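**Updated handling rules for home trials, from 29th August**

The revised handling rules for the Pamurdale home trials are now in force and replace the May version. If you run sessions with the Yook arm, please read the full text on the Pistbridge shared drive before your next booking. The main changes are set out below.

**Cloth near appliances.** Any task that has the gripper working with fabric on or beside a household appliance now counts as a Class 2 task. The appliance has to be switched off at the wall before the arm is powered, and the operator writes this on the session sheet. Under the old rules it was enough to check that the appliance was idle. Vents must be clear again before anyone turns it back on.

**Grip force.** The limit for knitted and woven items stays at 15 newtons. For anything with a loose weave, start at the low setting and step up. If a finger goes under the cloth and you can't see the tip from where you stand, stop the arm and use the wrist camera before you move again. 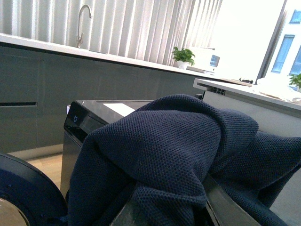 *Gripper finger partly under a dark blue knitted cloth, on a black appliance in the kitchen.*

**Speed.** Within 300 mm of a person, a worktop edge or a glass surface, the arm runs in slow mode. This used to apply to people only. Ludora, who supply the control software, have added a setting for it, but it is off by default and has to be turned on for each site.

**Stopping.** One person holds the stop button for the whole session and does nothing else. Operators working alone may still do Class 1 tasks – setup, calibration and dry runs with the gripper open.

**Records.** Wrist camera footage is kept for 19 days and then deleted, unless it is attached to an incident report. Windows are often in view in home kitchens, so close the blinds where neighbors could be recorded.

Hyun-seo Won is collecting comments on the Class 2 wording, which some sites find too broad – towels on a closed lid, for instance, are treated the same as towels over a fan outlet. Send yours by email with the site name in the subject line. Session sheets in the old format will be accepted until the current pads run out.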